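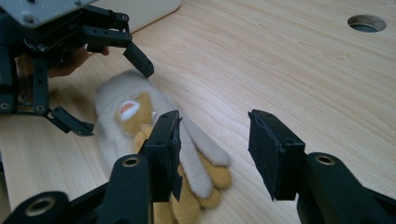 Rüdiger Ehlers
Lecturer, Household Economics

Week 2 notes: where the money goes

Okay, so last time we got as far as fixed costs and then I rambled about my heating bill (sorry!). Picking up from there. Get out the Mudgway family budget sheet, the one with the coffee ring copied onto it, and look at the first line. They bring home 2960 a month and they swear they save nothing.

Rent at the Clollham place takes 1000. Fine, that's a fixed cost, it comes out whether they eat or not. The phone and internet bundle is 84, also fixed, though I'd call it "sticky" – you can change it, but you have to sit on hold first. Write that word down, I use it on the May test. 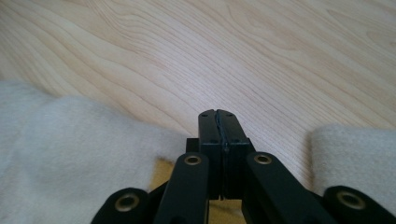

Groceries are where people start arguing with me. Food feels fixed, you can't skip it, but the amount moves every month, so it goes in the variable column. Same with gas for the car. Birthday presents too, and I know birthdays come on the same date every year, we had this fight already!

For next time, read the Dikton chapter on irregular bills and keep your own receipts for a week. Round to the nearest dollar, I don't want pennies. If you get stuck on car insurance paid twice a year, divide it by 12 and put it under fixed.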